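Hello again, Britville! Spring has finally decided to turn up (my tomatoes are in, don't tell my mum, she says you wait till Cup Day) and that means I've been doing the thing I do every October, which is going through the linen cupboard and getting cross with myself.

I wrote a little bit in February about line drying and got more replies than I've ever had to anything, including the bin collection saga. So this month I'm doing towels. Old towels, mostly, and how to get a few more years out of them.

## Stiff, scratchy and a bit whiffy

My towels went stiff over winter. I'd been blaming the water, but Soon-im Yeom from the Tuesday sewing group took one sniff of the hand towel in my loo and said "softener". She was right, annoyingly. I'd been sloshing in a capful every wash for years, and it coats the loops so they stop drinking up water. You end up pushing the wet around your back instead of drying it.

Soon-im's method is very simple. Hot wash, no softener, half the detergent you'd normally use, and a cup of plain white vinegar in the rinse. Then the same again the next week. Mine needed 3 goes before they felt like towels again, but they'd had a hard life, and two kids and a kelpie will do that. 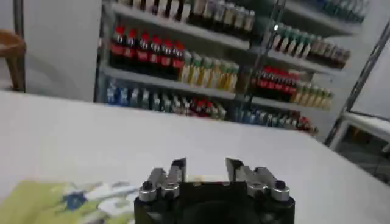 The other thing I'd been getting wrong was the line. I used to peg them straight out of the basket, all heavy and twisted, and then wonder why they dried like cardboard. Give each one a really good flap first! Hold it by the short end and crack it like a whip a couple of times. It lifts the loops back up and it's quite satisfying if you've had a bad morning. Bring them in before they're bone dry if you've got the patience, and finish them over the backs of the kitchen chairs.

I did ask about dryers too, for the flat dwellers among you. Bình Doãn swears by ten minutes of tumbling on cool and then the clothes horse on the balcony. He's on the shady side of the Tundon building where nothing dries between May and September, so I reckon he's earned an opinion.

## When they're really past it

Some towels can't be saved and that's fine. I had one from our wedding (a shade of apricot that should never have been allowed) that was more hole than towel, and I still felt guilty putting it in the rag bag. Ye-rin Yang told me to stop being sentimental and cut it up, so I did. Bath towels make brilliant bath mats if you double them over and stitch round the edge with strong thread. Use a walking foot if your machine has one. Mine doesn't, my machine is a cranky old Dirnetti that hates anything thicker than a tea towel, so I hand sewed it in front of the cricket.

The thin bits from the middle do for dusters, and the hems are good for tying up beans. Face washers I cut into quarters for the shed.

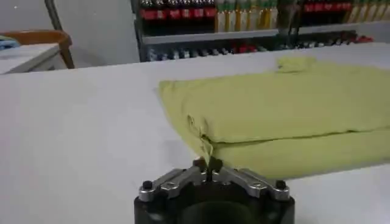

If you can't face the scissors, the animal shelter on Mak Street takes old towels all year round. Bath sheets are best, clean please, and no doonas or pillows as the stuffing ends up everywhere. Drop them at the side gate before lunch. Keerthana Ramasamy does a run over there most Saturdays and is happy to take a bag if you catch her at the bakery, but do message her first, she's only got the little hatchback.

## Mending arvo

We're having a go at all this in person on Friday 23rd October, from 2 o'clock in the hall. Bring a towel, a needle and whatever thread you've got. Remo Danzer is lending us his overlocker for the afternoon, and he's staying to drive it himself (very wise, I've seen my own tension settings). Gold coin for the tea and I'm making the lemon slice.

Still to answer, from the last lot of letters: yes, bicarb is fine, just don't put it in with the vinegar as they cancel each other out. No, I don't iron towels. And whoever left the blue pegs on the hall line, they're in a jar by the urn.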